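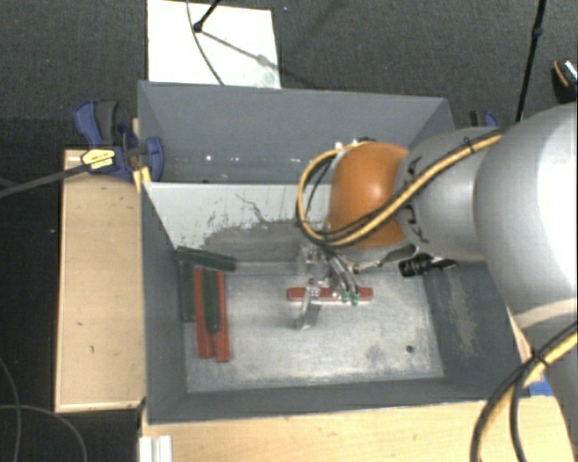 Banking Supervision and Public Policy
Unit 3: Failure and resolution of member-owned lenders
Lecturer: Siiri Laaksonen

Reading before class: the Sarnby case file, parts 1 to 4. The tables at the back are not needed until Unit 4.

3.1 Terms

A member-owned lender is a deposit-taking institution whose voting rights belong to its members, normally one vote per member whatever the size of the deposit. Shares are redeemed at face value and are not traded. Two effects follow. There is no market price to signal trouble, and new capital can come only from retained earnings, new members or an outside body.

Resolution means the orderly handling of a failing institution by a public authority. It is distinct from liquidation, in which a court-appointed officer sells the assets and pays claims in order of rank.

3.2 Ways in which control weakens

Low turnout. In the Sarnby case, 87 members attended the annual meeting that approved the change in lending limits. Board seats were uncontested at that meeting and at the one before it.

Connected lending. Loans to board members, their relatives or their firms. The usual rule caps such loans as a share of capital and requires the borrower to leave the room for the vote. Sarnby had the cap but kept no record of who left.

Rollover. A loan in arrears is replaced by a new loan that covers the unpaid interest. Reported arrears fall and actual exposure rises. Eskola's reply to Saarinen in the course reader disputes how far this can be detected from quarterly returns alone.

3.3 Order of loss

Losses are applied in this sequence:

1. Reserves
2. Member shares
3. Subordinated debt
4. Uninsured deposits

Insured deposits are paid by the guarantee fund, which then takes the depositors' place as a creditor. Many Sarnby members held shares they believed to be deposits. The legal answer was clear and the political answer took 21 months.

3.4 Merger as a resolution tool

The Sarnby loan book was moved to Novura in May. Bad loans stayed behind in a separate holding company, Florano. Note the transfer price: it was set by the authority's valuer, Onni Ikonen, before the second audit was complete. Maldonado argues that this shifted part of the loss to the public budget.

3.5 For discussion

Should a supervisor be able to remove a board that members have elected?
Who should bear the cost of a valuation error found after transfer?

Written answers to either question, two pages at most, are due 17th January. Use the case file page numbers when citing.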